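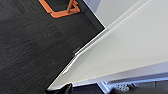
How many people has the Tramside repair evening reached so far?
We have had 93 people through the door from August up to 2026-10-15, and 33 of them have come back with a second thing to mend.

That is well ahead of what we promised you in the spring, and we're thrilled! Lamps and coats are the favourites, with toasters close behind (Lev Hnatiuk has become very good at toasters). Antonina Kovalchuk's darning table fills up first every time, so we have added a second one and moved the kettle to make room.

Spending stands at 943 pounds, mostly on thread, fuses and the safety tester. Rent is paid to the end of the term. We are still short of a fixer who knows sewing machines, and three are waiting on the shelf. Yurii Zinchenko is asking at Otomitz, where he used to work.

Next we'd love to try a late session for people on shifts. Miroslava Prokopenko has drafted the rota and will send it to you with the receipts.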